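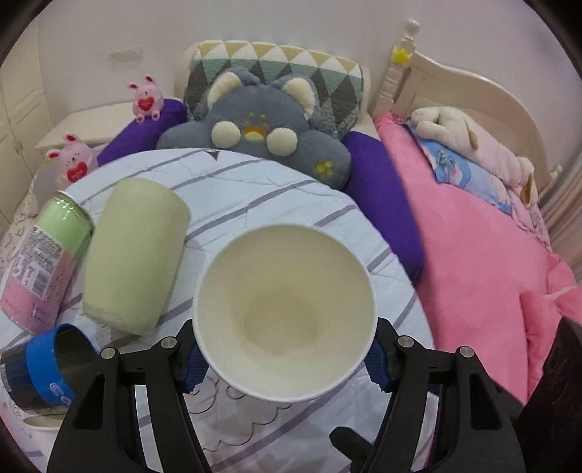
Geddes chores project - progress report to Feltance
Mon 7 July
To: Jocelyn Umali
From: Sigita Baranauskienė

Jocelyn, sorry this is short, writing it between sessions. Numbers first, then the part you asked about (can it tidy a bedroom yet). Short answer no. Longer answer below.

Where we are

Target for this funding period was 1,000 usable demonstrations of picking up and putting away small things in lived-in rooms. Not there yet. Collection is on schedule, the checking is not. Every clip gets watched by a person before it counts and we only have 2 people trained to do it. Would rather be behind than send you a padded number.

Kitchen counter set is closed. Bathroom shelf set closed except for relabeling. Bedroom set is open and is where most of the time goes now.

Why bedrooms are slow

Soft surfaces. A table stays put. A quilt moves when you press on it, so the cup you were about to grab leans over or slides toward its neighbor. People correct for that without thinking, the learned policy mostly doesn't. It comes down to the height it expects and closes on air, or it pinches a fold of fabric along with the cup.

Paper cups are the worst single item on our list. Light, thin walls, tip if you look at them. Squeeze too little and it drops, too much and it goes oval and then the placing step fails as well. Cans are easier to hold but they roll. Plush toys are easy to grab and hard to put anywhere sensible, since the gripper has no idea which end should be up.

White on white is the other thing. A plain cup over pale bedding gives the vision side very little edge to work with. We added more of these on purpose this quarter after the Graditz people told us their counter-trained model fell apart the minute it saw a bed.

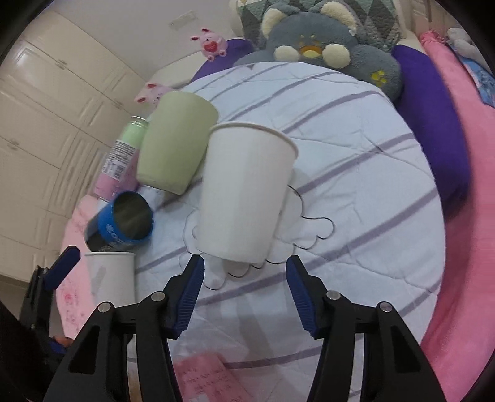
Bedroom set, cups and a can on the striped quilt, plush toys behind.

Trial results so far

We ran 50 trials with the current policy on a made-up bed, one cup at a time, no other objects close by. Good enough that I'd show it to a visitor. With several things lying close together it gets much worse and I don't want to quote a rate until the trial protocol is fixed. The first batch was scored too generously (my fault, I let "touched and moved" pass as a pick). Being rescored.

What a household would want is someone to clear the bed, throw out the trash, keep the toys. We can do bits of the first. Sorting what is trash from what isn't, we have nothing I'd call working. An empty can and a full can look the same to it untill it lifts one.

Shop floor side

Calusine still want the restocking test. Shelves are hard, flat and evenly lit, so I expect it to go better than any bedroom. Their aisle is narrow and we need to settle who stands where. I have asked for a site visit, waiting on a date. If you know anyone there who answers email please pass me the name.

Problems

- Checking backlog, see above. Biggest risk to the schedule.
- Finger pads wear out quicker than we budgeted. Ordered 4 spare sets, paid out of consumables.
- Two-handed clips take twice the effort to line up in time. Keeping them, but fewer of them.
- Consent form for home sessions needs the new wording from your legal team. Still don't have it.

Money

Underspent on travel, slightly over on staff time. I'd like to move the travel left over into checking hours. Need a yes in writing from you for that, an email is fine.

Next

Finish rescoring. Close the bedroom set. Agree the cluttered-bed protocol with Graditz so both sites are counting the same thing. Then Calusine, and a proper write-up for the November review with failure clips included, not just teh good ones.

Budget sheet is coming separately, I still have to fix the staff tab.

Sigita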